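Notebook, Poltora room-check line, January

Morning went to the handover sheet. The planner now queues the simulated runs overnight, so the first shift no longer sets up rooms by hand. Last night it got through 1,901 of 2,000. The remaining 99 stopped on a timeout and I restarted them at 9:40.

What changes for us: two people used to build rooms all day. Now they review flagged runs and write up why each one was flagged. Ehab likes it. I find it harder on the eyes – four hours of stills is a lot, and we should split it into blocks.

Also need to settle who may overrule the planner. At present anyone can, and it isn't logged.

Stills from the review queue:

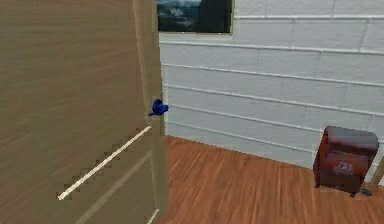 Door partly open, blue handle.

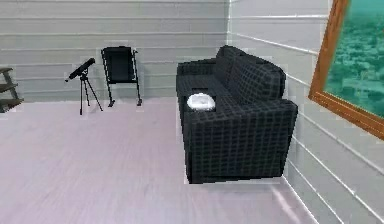
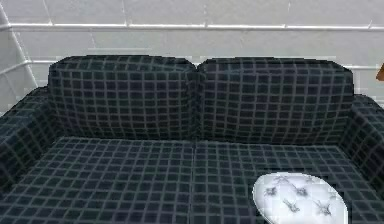 Checked sofa with the white item on the seat, in both of these.

Reda Samir: I'd keep one person building rooms by hand each week. If we all only review, in a year there won't be anyone here who can fix a bad one. And please log the overrules, starting with mine.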